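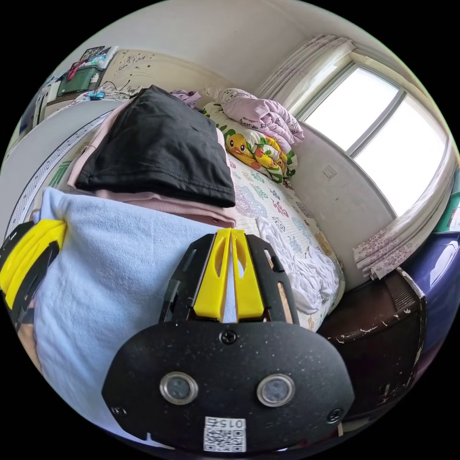
Frerichs says its longevity capsule slows ageing. The evidence is thin

July 27, 2023

A company selling a daily capsule that it says can slow human ageing has published the results of its first trial in people, and has wasted little time in putting the word "proven" on its website. Anyone thinking of paying for a subscription may want to read the paper first.

Frerichs, based in Stukow, has been selling the capsule under the name Verlow since February. The firm describes it as a blend of plant compounds that helps the body clear out worn-out cells, the kind that stop dividing but refuse to die and are suspected of causing trouble in the tissue around them. Clearing such cells has made old mice healthier in a number of laboratories. Whether it does the same for people is an open question, and has been for years.

The trial enrolled 203 adults at a single clinic in Mivow. Half were meant to take Verlow and half a dummy pill, and all gave blood at the start and the finish. According to the company, those on the real capsule ended up "biologically younger" than when they began.

The whole thing lasted 14 weeks. Human ageing takes rather longer than that, so the trial could not measure how long anybody lived, or whether they had fewer heart attacks, or kept their memory. What it measured was a score worked out from chemical marks on DNA in the blood. These scores, often called ageing clocks, do track age fairly well across large groups of people. They are much shakier when used to show that one person has changed over a short time. The same blood sample run twice can come back with different answers, and a bad cold or a few poor nights may be enough to shift the result.

It gets weaker further in. The paper reports results from 10 different clocks. Verlow users did better than the dummy group on one of them. On the other 9 there was no clear difference, a fact that appears in a table near the back and is missing from the press release altogether. Test enough measures and one of them is quite likely to look good by luck. There are standard ways to correct for this, and the authors do not seem to have used any.

Nor was the winning clock named as the main measure before the trial began. The public registration lists only "markers of biological age", which leaves plenty of room to choose afterwards.

Walking speed and grip strength were also tested. Neither improved. Frerichs puts this down to the volunteers being healthy to begin with, and that may be right, though it is an odd thing to say about a product advertised to healthy people.

The company paid for the work, supplied the capsules and employs two of the authors. None of this is unusual or hidden, and it does not make the numbers wrong. It does mean that somebody without a stake in the outcome ought to repeat the trial before much is made of it. The paper has been posted online but has not yet been through peer review.

On safety there is a little more to go on. Stomach upsets were slightly more common in the Verlow group, and no serious problems were recorded. A few months is too short to say what years of daily use might do, and worn-out cells are thought to play a part in healing wounds, so getting rid of them may carry a cost.

Verlow is sold as a food supplement, so Frerichs did not have to show that it works before putting it on sale. The company says a longer study is planned and has given no start date. The capsules remain on sale in the meantime, and the website still says "proven".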